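4. Does the success detector see what we think it sees?

The policies in Section 3 were selected using scores from an automatic success detector. The detector is a small image classifier that reads the last view of an episode and returns a probability that the task was completed. It was trained by Lopes, the labeling tool used for the rest of the Standcombe data, and it came to us with a reported agreement with human labels that was high enough for the question of its reliability to be dropped from the first version of this paper. We think that was a mistake. This section describes what we found when we took the question up again.

4.1 What the detector was trained on

Training episodes come from hand-held gripper demonstrations on the pick-and-place family of tasks. In each, a person moves a soft item into a container on a table, using one gripper or two. The label is binary. An episode is positive if the item ends inside the container and negative otherwise. There are 1,496 labeled episodes in the set, and negatives were mostly obtained by cutting positive episodes short and taking an earlier view as if it were the last one.

This recipe is cheap, and it is also where our doubts start. A view taken early in a successful demonstration differs from the final view in many ways besides the position of the item. The hands are elsewhere. The grippers are often closed on something or about to be. In the final view the hands have usually been drawn back toward the person, because that is how people signal that they have finished. A classifier can do very well on such data by finding the hands and ignoring the container. Nothing in the training loss discourages this, and nothing in a held-out split drawn from the same recipe would reveal it.

Figure 1 gives a case that is easy for a human labeler. The basket is empty and the green item is on the table to its right, with the left gripper against it. Any rule that looks inside the basket will call this a negative. A rule that looks at how far the hands are from the item will also call it a negative, so a correct answer on views of this kind says very little about which rule was learned.

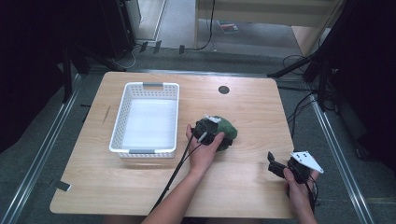

Figure 1. Two-handed demonstration view with the soft item outside the basket. The right gripper is held near the right edge of the table, and its white plate is tilted. Both the contents of the basket and the position of the left gripper support a negative label.

4.2 Separating the item from the hands

We built a test set in which the two cues disagree. Marama Nepia and Mirela Araújo recorded 600 short episodes split evenly between two conditions. In the first, the item is left on the table and both grippers are withdrawn to the near edge, as they would be at the end of a real demonstration. In the second, the item is in the container and one gripper is still touching it or hovering directly over it. Under the task definition the first condition is a failure and the second a success. The task definition does not mention the hands at all.

The recordings were labeled by Marlene Xavier, who had no part in choosing the conditions and was given the final views in shuffled order. She marked 9 of them as ambiguous, in every case with the item resting on the rim. We removed these from scoring. We did not remove views where the container floor was partly hidden by a hand, although a reviewer of the earlier draft suggested that we should. Those views occur in deployment, and a detector that cannot handle them should be charged for it.

On the withdrawn-hands condition, the detector called most failures successes. On the hovering condition its errors went the other way, though less strongly. Its confidence was no help. Wrong answers in the first condition were given with scores as high as those of correct answers on the original held-out split, and no threshold we tried gave acceptable behavior on both conditions together.

We want to be careful about what this shows. It shows that hand position has a large influence on the output. It does not show that the detector ignores the container, and we would resist any reading of our result that goes that far. Masking the container region also changed the scores, by a smaller amount, but masking produces views unlike anything in training and the size of the change is hard to interpret. We ran saliency maps as well. They were consistent with our account, and they would have been consistent with several others, so we leave them out.

4.3 Retraining

Gervásio Seixas retrained the detector with conflict episodes mixed into the original set, using new recordings and keeping the test set apart. The architecture and training schedule were unchanged. We repeated this with 8 random seeds. All of the retrained detectors did better on the withdrawn-hands condition than the original. The spread between seeds was wide, and the best seed on one condition was not the best on the other. We report this because a single seed, picked after the fact, would have made a much more attractive table.

We also tried the detector distributed with the Plitbridge benchmark, which scores a short sequence of views in place of one. It was better on withdrawn hands and slightly worse on the rim cases that we had set aside. Whether the gain comes from the sequence input or from different training data cannot be settled with what is available to us.

4.4 What this means for the policy results

The ranking of policies in Section 3 used the original detector. A policy that learns to retreat early is rewarded by such a detector whether or not the item has moved. Mahnaz Shahbazi relabeled the evaluation episodes by hand, and the order of the top two policies changed. The gap between them was small before and is small now. We have therefore withdrawn the claim that the two-stage planner outperforms the single-stage one, and the earlier table is kept only in the appendix.

Two limits remain. Our conflict set contains one type of table and a narrow range of soft items, so we can't say how the detector behaves with rigid objects or deeper containers. The hand relabeling was also done by an author who knew which planner had produced each episode. A blind second pass would be better, and until it is done the new ranking should be treated with some of the same suspicion as the old one.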